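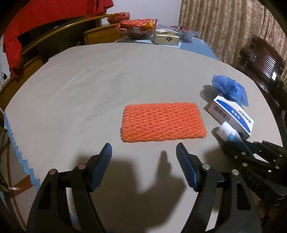
Flerneck hand gripper, open, with ribbed blue pads fitted.

Safety notice: pad slip on Flerneck grippers

Pads from the January batch can creep off the fingertip when the jaws close on thin, soft stock such as foam net. The cause is an undersized rear clip. Three units have been returned with this fault.

Stop use if a pad moves when pushed by thumb. Do not glue it. Fit clip kit 170 and check that both pads sit flush before the next session.
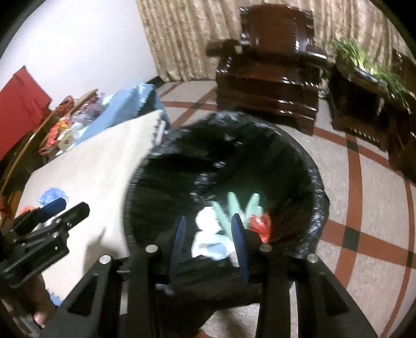
Working over a lined bin. A detached pad may be lost in the liner.

Kits are free from Darero spares. Contact: Liviu Pop.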